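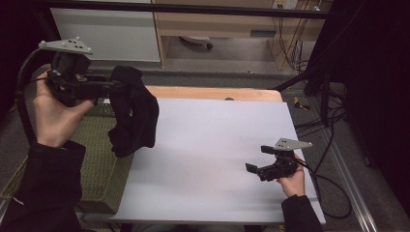 Odd socks: bin them or keep them?

selamo27
Had a clear-out on Monday and now own a carrier bag of single socks, nearly all black. My husband says chuck the lot. I say the other halves are still in the house somewhere. Who's right?

Obsa J
You are. I found one inside a duvet cover in December, a year after its funeral.

warno_92
Bin. You're running a hostel. Buy one kind of black sock, lots of them, and pairing stops being a job.

Zeeshan P
Tried that. Black fades at different speeds, so now I own 27 shades of nearly black and have to hold them up to the window like a jeweller.

warno_92
Who is looking at your ankles, Zeeshan?

Zeeshan P
My mother.

Mahsa A
Pin them together at the toe before they go in the wash. Not lost one since.

selamo27
Mahsa, I can't get this family to put them in the basket, never mind pin them.

Obsa J
Check the rubber seal on the washing machine door too. Ours had two in it and a hair grip.

warno_92
Still say bin. Or dusters, if you must be sentimental.

selamo27
Checked the seal. One sock, grey, child's size. Our youngest is nineteen. Bag stays.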